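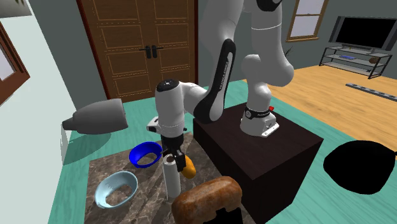
Figure 3. Simulated arm with a two-finger gripper beside a paper towel roll on a countertop.

4.2 Do owners remember their first car correctly?

Much of the writing on first cars rests on what owners say decades later. We doubt that these accounts can be taken at face value. Dobson and Thevar asked 400 owners of older sedans to recall the price, color and condition of the first car they bought, and reported that 90 percent were "certain" of the price. Certainty is a weak measure. The authors checked paperwork for only 50 of those owners, all of them members of the Kallilness club, who keep better records than most people and may also have read them before the interview.

Myung's later survey has a different problem. It asked whether the car had made its owner more popular at school, and 68 percent said yes. The question was put at a car show, to people standing next to restored cars. Owners who sold a dull sedan after one winter and never thought of it again had no way into the sample. Yang raised this point in a reply, and we have not seen it answered.

The Siqueira registration files give a firmer base, though they have gaps of their own. They record transfers between adults, so a car bought by a teenager often sits under a parent's name. We therefore use them to check model and year, and leave the purchase price out of the main analysis. Claims about how a car was seen by others are treated as claims about the present, until someone finds letters or diaries from the time that say the same thing.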